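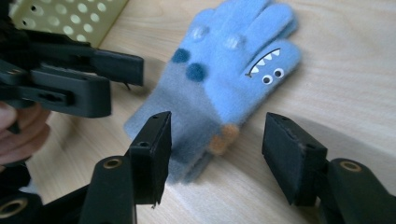

Lillbridge handheld gripper pair – worth it?

Posted in: Grippers and Teleop
January 2020

ulari_bench
Has anyone bought the Lillbridge pair? We've had ours for 9 days. Black plastic jaws, brass-colored bushings, flat pads. So far it has been soft goods only, gloves and cloth into a basket. The pads hold fleece well. My complaint is the cable. It's thick and it pulls on your wrist when you reach across the table.

gridlock30
Had the same pair since July. Route the cable behind your elbow and strap it at the forearm. The pull goes away. Check the pad screws once a week, mine backed out twice.

ulari_bench
Will try the strap. Mine are still tight.

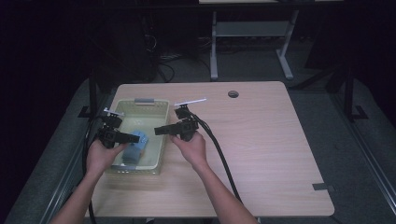
The other thing is height. Coming down over a basket, I have to lift my elbow more than I'd like to keep the jaw clear of the rim. A lower basket would help, but I don't want to change the task halfway through.

moss_and_wire
I'd send them back. The Forsyth set is lighter and the handle angle is better for anything with walls. We did 4 hours a day on Forsyth with no sore wrists.

gridlock30
Forsyth pads are slick, though. We dropped knit stuff all the time until we glued rubber on.

moss_and_wire
Old pads, maybe. The ones we got with the last order are fine on knits.

gridlock30
Ours were from the last order too.

tallow
Where did you buy, OP? Vindance gives you 30 days to return if the box is intact. Lillbridge direct charges restocking.

ulari_bench
Vindance. Box is intact, so I have time. I'm leaning toward keeping them if the strap works – the grip is what I bought them for. Does anyone know if spare pads come singly?

tallow
Packs of 5. You can't get just one.

moss_and_wire
Still say try the Forsyth before your return window closes.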